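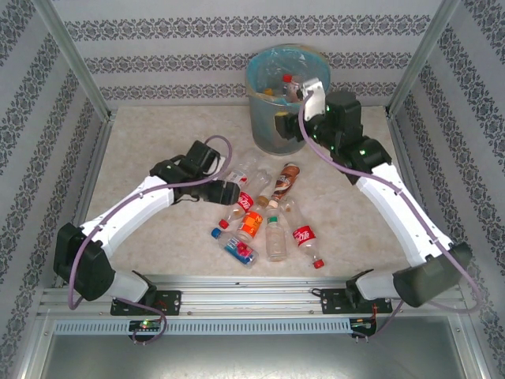 projects / household / herkedura
June – Gangadharan Kotian

# Herkedura

Hello! I've kept a log of what our house throws away, and these are the notes that go with it. There are 390 rows, one per bin bag or box.

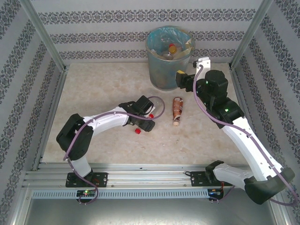

Weights are in kilos, from my kitchen scale (it sulks below 2). The `type` column is my best guess on the day – a clear plastic bottle with its yellow-orange cap still on goes down as `plastic`, cap and all.

Dates are day first.

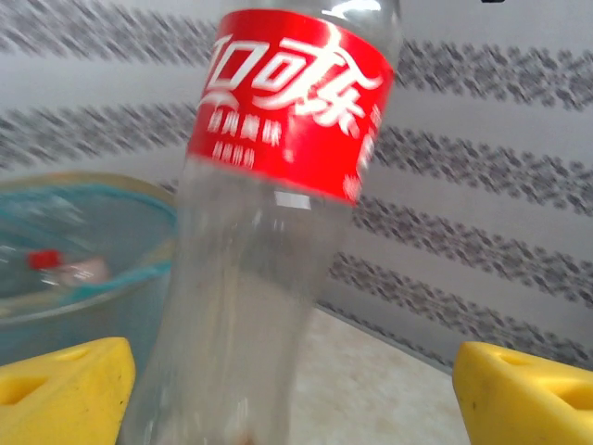 Blank weights mean I forgot, so please don't read them as zero. Collection is Wednesday, and the bags get heavier just before it!

Use it however you like.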